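Do You Really Need Matching Bowls?

February 13, 2020

Every winter I go through the kitchen cupboards, and every winter some article tells me the answer is to buy a set. Seven bowls in one color family, each one fitting inside the next, one tidy tower on the shelf. I have my doubts. I have owned two of those sets. Both looked wonderful for as long as it took me to make pancakes.

The trouble with a nesting set is that you always want the one at the bottom. So out comes the whole tower, you take your bowl, and then you're standing there with a stack in your hand and nowhere to put it. My first set was from Plistum and I paid more for it than I'd like to say. The lids went cloudy by December and one of them never did close. When I complained, I got a coupon for more lids.

My neighbor Brahim Ezzat swears by his Kusuma set, which is steel and weighs about as much as a small dog. He says it will outlive him. Maybe so. But you can't put it in the microwave, and he eats his soup out of a mug, so I'm not sure what the bowls are for.

What people call the wrong way to do it

My own collection is plastic, bought one or two at a time, mostly from the discount bins, over some 16 years. I know plastic is out of favor and I've read the posts. I don't heat food in it, I don't chop in it, and I throw it out when the inside gets scratched up. For salad, popcorn, snapping beans and holding peelings, I haven't seen a good case for anything fancier.

The other complaint is that bright colors look cheap. Well, they were cheap. I also find that color is the only labeling system that has ever worked in my house. Ask someone to hand you the medium bowl and you'll get a discussion. Ask for the blue one and you get the blue one (unless there are two blues, and then you have to say sky or teal).

I was skeptical of the advice to lay everything out on a table before deciding what to keep. It sounded like a way to make a mess and call it progress. I'll admit it shows you more than squinting into a cupboard does. You see which shapes repeat. The light green ones are deep and narrow toward the bottom, good for batter and terrible for salad. The big hot-pink one takes up the room of a suitcase and gets used for everything. Putting a green one inside an orange one saves space too, and they didn't need to come from the same box to manage it.

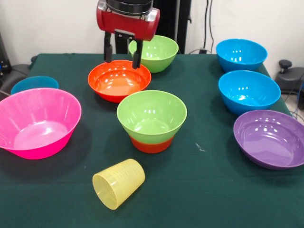 What I'm keeping

The pink one stays. So does the sky-blue, which is a good size for popcorn. The yellow cup isn't a bowl, but I use it for scooping rice and it lives with them.

I can do without one of the greens. I keep saying that and then I make muffins.

As for the Nirnberg organizer rack that keeps turning up in my feed, with the little posts that hold your bowls upright, no thank you. It's $23 and takes up more of the shelf than the bowls do. If anyone has used one for a full year and still likes it, leave a comment. I'd want to hear what size your cupboard is first.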